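Clerkeck Opens Its Doors to Home Cooks With a New Season of Free Bread and Preserves Workshops

CLERKECK, September 2020 - The Clerkeck Food Hall is bringing back its free cookery workshops this autumn, with 18 sessions on bread, chutney, pickles and jam spread across the season. Places are open to anyone living in Clerkeck, Madari or the villages in between, and no experience is needed at all.

The workshops were due to start in April and had to be put on hold when the hall closed. We are thrilled to have them back! In the meantime 2,188 people joined our recipe mailing list, many of them baking their first loaf at home, and their letters and questions have shaped almost everything in the new programme. Sourdough gets three sessions instead of one. There is a whole evening on what to do with green tomatoes, which was by far the most requested subject, and another on oatcakes, which came a close second.

Groups will be kept small, with each cook at a separate table and the windows open, so please bring a jumper. Flour, sugar, vinegar and jars are all provided. The flour comes from Doolan Mill, which has been stoneground on the same site for generations and is giving every sack used this season free of charge. Fruit and vegetables will come from the allotments at Madari, where the plums have been wonderful this year and the marrows have got rather out of hand.
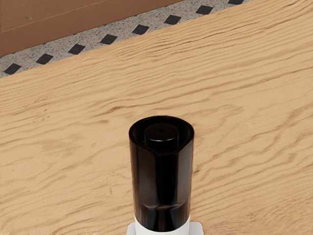
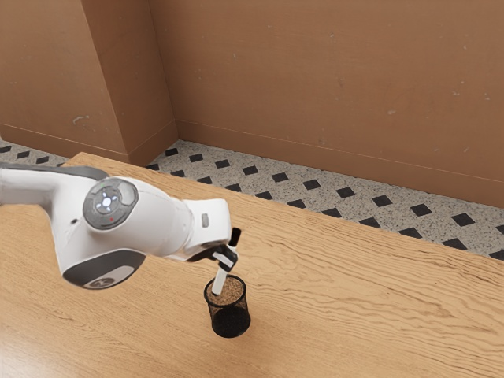
Two computer-rendered pictures: a tall black object on a white base, and a white arm above a light wooden tabletop.

Each session lasts 3 hours, including a break for tea and something from the oven. Bread sessions run in the mornings, so that loaves can be taken home for lunch, and preserves are in the evenings. Everyone leaves with a printed recipe card and whatever they have made. Children over ten are welcome with an adult, and the first of the half-term mornings has been set aside for families making pizza dough and soda bread together.

For those who can't come in person, the recipes will be posted out on request, along with a small bag of Doolan flour while stocks last. The full set of notes from earlier years has been tidied up too, and can be read at the hall desk or sent by email. It includes the Madari plum chutney, the seeded rye and a much argued-over method for marmalade.

The season is paid for by the Arberg Fund for Local Food, which has given 2,757 pounds towards ingredients, jars and the repair of the hall's second oven. That oven had been out of use for two winters, and having it back means that a full group can bake at once without queueing. It also runs a little hot on the left, so do keep an eye on your crusts.

Booking opens this week. Places can be reserved at the hall desk or by telephone during opening hours, and each person may book up to two sessions to begin with. Any places left over will be offered again a fortnight before each date. Please tell us about allergies when you book, and let us know if you need a lower table or a seat near the door.

Notes for editors

The Clerkeck Food Hall is a not-for-profit kitchen and market. Recipe cards from the workshops may be reprinted in full with a credit to the hall. Doolan Mill is open to visitors by arrangement.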